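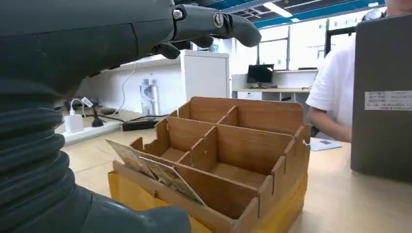

So, can they put the mail away yet?

My mother called in August to ask whether she should hold off on hiring someone to help around the house, because she had read that robots would be doing it all by Christmas. I told her to hire the person. Then I felt a little bad about answering so fast, and I have been chewing on the question ever since, which is how you all end up with another long post from me (sorry, the bread one is still coming!).

The chore I keep returning to is the desk organizer. Cards go in one slot, envelopes in another, and that odd little booklet from the insurance people goes wherever you can stand to look at it. It's a job I'd hand to a seven-year-old. It is also a miserable job for a machine, as I learned from Teodor Crăciun, who worked at Premex for 12 years and has put up with my questions for almost as long. A card lying flat on a table has nothing to grab. You and I slide it to the edge, or lift a corner with a fingernail, and we do it while talking about something else. A robot hand usually has no fingernail, and a stiff fingertip can push a card halfway across the desk before it gets any hold on it.

Then comes the slot. The partitions in a desk organizer are thin, and the cards lean. If one is already slumped against the divider, the next has to go in front of it or behind it, and somebody has to decide which. Teodor says the deciding part has improved a great deal and that it's the touching part that still keeps people up at night. I believe him, partly because my own hands are going a bit stiff and I've started dropping cards myself.

I do want to be fair here. Machines have been sorting and packing things beautifully for decades, as long as everything arrives in the same position. The bottling line at Nidomstead, where my uncle spent his working life, never once needed a person to turn a bottle the right way around after they put in the new feeder. Shop floors can be arranged to suit the machine – tape on the ground, a fixed table, the same light all day. My kitchen counter can't be, or at least I'm not willing to arrange it that way, and there are always cables on it.

Legs are another matter I've changed my mind about. I used to think a walking robot was showing off, when wheels would do. But my house has a step down into the laundry room and a rug that curls up at one corner, and I've watched my poor vacuum lose to that rug more times than I can tell you.
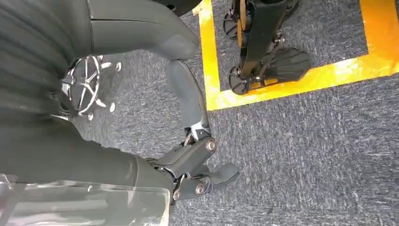

Would I let one do my laundry tonight, if somebody left it on the porch?

I would let it carry the basket. Folding I'd keep for myself, since a fitted sheet defeats most of the people I know, and I'd want to be in the room for anything with buttons.

When I wrote about dishwashers last spring, I got 44 comments, and a good half of them were really about trust. A reader from Falteden said she wouldn't mind a slow robot at all, so long as it stopped when she told it to. I've thought about that a lot. Speed matters on a shop floor, where someone is adding up the minutes. At home I could start it on the mail pile after breakfast and not care if it was still going at lunch. What I'd care about is whether I had to sit there and watch it, because then I might as well have done the cards myself and had my coffee hot.
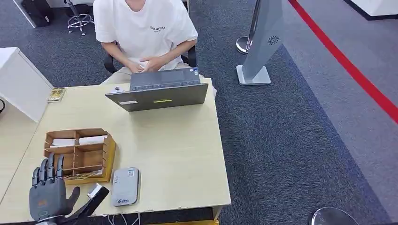
A laptop, a desk organizer and a robot hand, fingers up.

I asked Teodor for a date, which he hates. He wouldn't give me one. He did say that he'd expect tidying a desk to come before cooking, and cooking well before anything involving a bathroom, and that the first ones I meet will probably be working in a building like the old Debnath warehouse long before they're in my hallway. That sounds about right to me.

My mother hired a very nice woman, by the way, two mornings a month. They spend the first half hour on tea. If any of you have tried one of the newer home machines on paper or cards, please tell me how it went, and tell me what you had to move out of its way first.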